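**Ficha de lectura para niñas y niños. Segundo ciclo de primaria**
Museo Escolar Osen, Área de Educación

# ¿Por qué usamos cajas transparentes?

En los museos, las escuelas y las casas se guardan objetos de muchas clases: conchas, sellos, semillas, botones, lápices. Para conservarlos bien hace falta una caja adecuada. Esta ficha explica de qué material están hechas las cajas transparentes y cómo deben tratarse.

## Un plástico que deja pasar la luz

Muchas cajas transparentes se fabrican con **acrílico**, un plástico duro y claro. A primera vista se parece al vidrio, pero pesa menos y resiste mejor los golpes. Cuando la luz llega a una placa de acrílico, la mayor parte la atraviesa y por eso vemos lo que hay al otro lado.

Una pequeña parte de la luz, sin embargo, rebota en la superficie. Ese rebote se llama **reflejo**. En los bordes y en las esquinas la luz cambia de dirección, y allí suelen aparecer líneas brillantes. Gracias a ellas podemos saber dónde termina una caja que casi no se ve.

## ¿Qué es la madera clara?

No todas las maderas tienen el mismo color. El abedul, el arce y el pino dan maderas pálidas; el nogal, en cambio, la da oscura. Muchas mesas de trabajo se hacen con maderas claras. La superficie de una mesa se llama **tablero**.

## Cómo se cuida una caja de acrílico

El acrílico se raya con facilidad. En la sala Kelemen del museo, los grupos escolares siguen estas normas:

- Lavarse y secarse las manos antes de empezar.
- Levantar la caja con las 2 manos, por la base.
- Apoyarla despacio, sin arrastrarla por el tablero.
- Limpiarla con un paño suave y húmedo. El papel áspero puede dejar marcas.
- Mantenerla lejos de estufas y radiadores.

Si la caja tiene polvo, conviene retirarlo primero con agua, pues los granos pequeños también rayan.
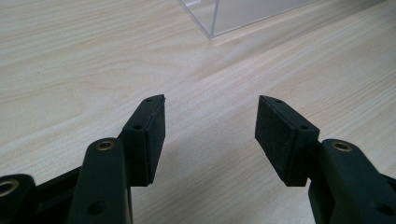 *Esquina de una caja de acrílico transparente sobre un tablero de madera clara. Los bordes reflejan un poco de luz.*

## Actividad para el aula

Se necesitan una caja transparente, una linterna y una hoja blanca. Con la ayuda de una persona adulta, coloca la caja sobre la hoja e ilumínala desde un lado. Mueve la linterna lentamente y dibuja los lugares donde aparecen los reflejos. Después, repite la observación con la luz desde arriba y compara los 2 dibujos.

## Vocabulario

**Acrílico:** plástico duro que puede ser transparente.
**Reflejo:** luz que rebota en una superficie.
**Tablero:** parte plana y superior de una mesa.

Textos: Csenge Major. Revisión: Kálmán Szénási.
28 de julio de 2023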